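Lukura opens its Larkine workshop to visitors

Lukura, which builds and programs two-armed robot stations, held an open day at its Larkine site in April. The company said 42 people signed up, most of them from catering firms and small food businesses in the area. They came in groups and had 30 minutes at each stop.

The main stop was a demonstration of table work, with a pair of arms handling bowls over a green work surface. Staff explained that dishes are a useful test for grippers. The rims are thin, the shapes vary from one piece to the next, and a small error in height can tip a bowl over. 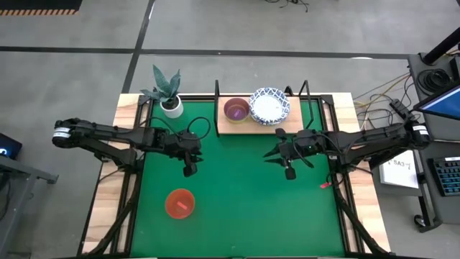
Lukura has been working on this type of task for two years. Its engineers told visitors that the current software was built on 4,000 practice runs, and that another 800 are planned before the summer. Each run is saved and checked by a person before it is used.

Questions from the groups were mostly practical. Several visitors asked what happens when an arm drops something, how long it takes to set up a new task, and whether the stations can be washed down. Staff said a new task currently takes several weeks to prepare and that wash-down covers are still being designed. Prices were not given.

Fatetti, a kitchen supply company, will host the first trial outside the workshop. It plans to place one station in the sorting room at its Morris warehouse, where returned rental dishes are put back on shelves by hand. 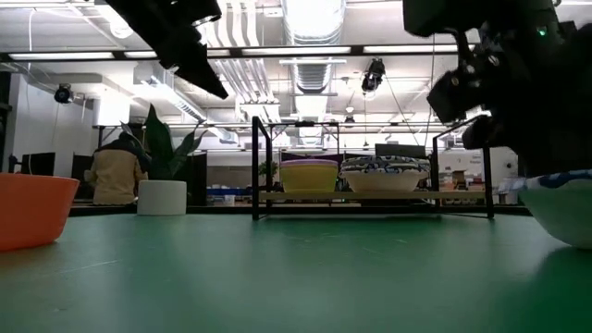 LARKINE, April

Lukura said it will hold a second open day in the fall, after the trial at Morris has started. Groups will be kept small again, and school classes can apply for a morning visit. Sign-up will be through the company's front office. Parking at the site is limited, and visitors are asked to use the lot behind the building.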